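## Des nouvelles du côté logiciel : le planificateur apprend la patience

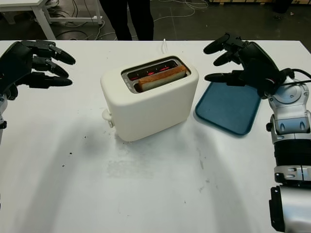
Depuis la lettre de janvier, beaucoup d'entre vous m'ont écrit pour savoir où en était Skaltitz, notre planificateur de tâches à deux mains, et je vous dois une réponse un peu plus longue que les trois lignes que j'avais glissées en bas de page (pardon à celles et ceux qui attendaient !). Le petit déjeuner reste notre terrain de jeu favori. Une tranche de pain, un grille-pain à deux fentes, un plateau : sur le papier, il n'y a rien de bien méchant, et pourtant c'est le scénario qui nous a fait réécrire le plus de code cette année.

Le gros changement concerne l'attente. Jusqu'ici, Skaltitz enchaînait ses actions comme une liste de courses, et une pause n'était qu'un minuteur posé entre deux gestes. Tala Azar a repris toute cette partie : l'attente est maintenant une vraie action, avec ses conditions de sortie, que le module de perception Clesteo alimente en continu. Le pain dépasse-t-il de la fente ? Les résistances sont-elles encore rouges ? Tant que la réponse à la seconde question est oui, les doigts n'ont pas le droit d'entrer dans la zone au-dessus des fentes, et le planificateur cherche une position de repos à côté, main gauche et main droite séparément.

Côté perception, justement, nous avons réentraîné Clesteo sur plus de 4 000 images annotées à la main, dont 450 consacrées aux seules fentes vides, parce que l'ancien modèle confondait volontiers une lueur orangée et une croûte bien dorée. C'était assez drôle dans les journaux d'exécution, un peu moins quand il fallait tout relancer à dix-neuf heures. La boucle de replanification tourne désormais en 88 millisecondes sur la machine de l'atelier, et je garde un faible pour ce chiffre, car nous étions restés coincés à 200 pendant tout l'hiver.

Il reste des choses à faire, bien sûr. La dépose sur le plateau est encore trop prudente à mon goût, et le rebord surélevé fausse l'estimation de hauteur quand le plateau est posé de biais. Tala a une piste du côté des contraintes de contact, je vous en reparlerai. L'outil de relecture des journaux, Orellana, est quant à lui ouvert à toute l'équipe de Prustalcombe : si vous avez une trace bizarre qui traîne, envoyez-la-nous, même sans explication, nous adorons ça !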